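From: Ulises Guzmán
To: Seltgate Puzzle Swap list
Subject: Re: Lending box rules for March

Iresha Roy wrote:
> The box now holds 111 puzzles and four of them have all their pieces.
> Before the March swap I would like us to agree on some rules. My
> suggestion is one puzzle per household, back within ten days, and no
> reboxing. Whoever put the Jansen lighthouse in a cereal bag, please
> talk to me privately.

Iresha,

The cereal bag was me. I had hoped for a more private setting, but you did ask, and the lighthouse box had given up on all four corners. The pieces are fine. The bag had raisins in it for a day before I noticed, and I believe I got them all.

On ten days, I have to object. The Fembridge harbor at the bottom of the box is a thousand pieces of gray water under a gray sky. I had it from New Year's until last week and I still dream about it. Ten days is enough for the Greneo kittens. For the harbor I'd want a season, and possibly a doctor's note.

I'd also like to speak up for the small stuff. Twisty cubes, wire knots and sliding trays have been left out of the box since the old list rules, on the grounds that they are "not puzzles in the sense meant."
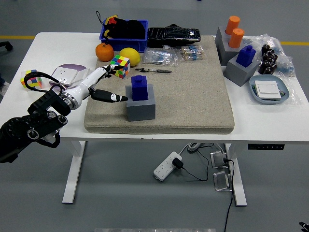 Posted by Ulises Guzmán
February 4, 2019

A mixed-up cube has a great deal going for it as a loan. It can't lose a corner piece under the couch unless you really work at it. It needs no card table, so the family can go on eating dinner. And when it comes back unsolved, it comes back exactly as useful as before, and you can't say that about a jigsaw with a hole in the church steeple.

So: yes to one per household, yes to no reboxing (I'll buy tape), and could we go to a month for anything with more than a little sky in it? I'd also move that missing pieces be written on the lid in pencil -- the last person used marker on the kittens, and optimistically.

I can bring the harbor to the swap. Please, somebody take it.

Ulises

--
Seltgate Puzzle Swap list, message 1456
To leave the list, write to the list owner. Replies go to everyone.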